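Who Is the Buyer? Screening Small Export Orders for Sanctions Risk
Final project report, Trade and Finance Law
Jul 2, 2026

I came to this project a little sideways. My first plan was to write about frozen bank accounts, and I had collected a good pile of reading on them before I spent an afternoon at Ceritz, the freight forwarding firm near the river in Coltberg that kindly takes in students from our course every summer. I had imagined sanctions work as something that happens in big banks with whole floors of lawyers. At Ceritz it happens at two desks by the window, between the phone calls, and by the time I got on the bus home I had a new topic.

The question I settled on was simple enough to fit on a sticky note (which it did, for most of the semester): when a small exporter gets an order from a buyer it has never dealt with, how much of the checking is about the buyer's name, and how much is about anything else? The rules expect a firm to look at the buyer, the owner behind the buyer, the destination, the goods and the use they will be put to. My guess going in was that the name would get most of the attention.

How I did it

Ceritz let me read 96 closed order files with the prices and contact details blacked out. Many of them came from Kocsis, a local dealer in machine parts and workshop equipment that ships through Ceritz. I went through each file in June with the same form, marking which checks had left some kind of trace on paper. A check that was done in somebody's head and never written down does not appear in my results, and I want to be fair to the staff about that, as they plainly know their regular customers very well.

Name screening is done in Revov, a program the firm rents by the month. You type in the company and it compares the spelling against the published lists. I was allowed to try it with made-up names and had more fun than I probably should have, swapping letters around to see when it would stop catching them.

What I found

Name checks were in nearly every file. Ownership checks were much thinner, and in seven files the buyer was a holding company with no note at all on who stood behind it. None of those seven looked alarming to me, but a student with a form is not the right person to clear them, and I passed the list back to the office. Destination was always recorded, though the final destination after a warehouse stop often wasn't. The description of the goods was the weakest spot by far. "Parts, assorted" turned up again and again, and you can't compare "parts, assorted" with a control list however good your intentions are.

My suggestions to Ceritz are modest. Ask for an ownership statement on the first order from any holding company, and don't book the shipment until the goods line has a maker, a model and a plain sentence on what the thing does.
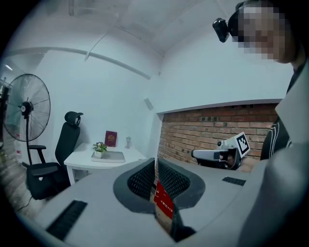
The goods line is where I would spend more time if I were starting over, and I'd begin with how little a marking by itself can tell the person filling in the form. The gripper has a red label with white lettering running down between its two fingers, and the ending looks to me like "110", though I wouldn't swear to it on a customs paper. A clerk who copied those characters into the goods line would have written down more than "parts, assorted" and still not have enough to look up. The maker and full model have to come from the seller's paperwork, and the seller has to be asked early, while there is still time to wait for an answer. I would also like to follow a few live orders from the first email onward, which the closed files didn't let me do.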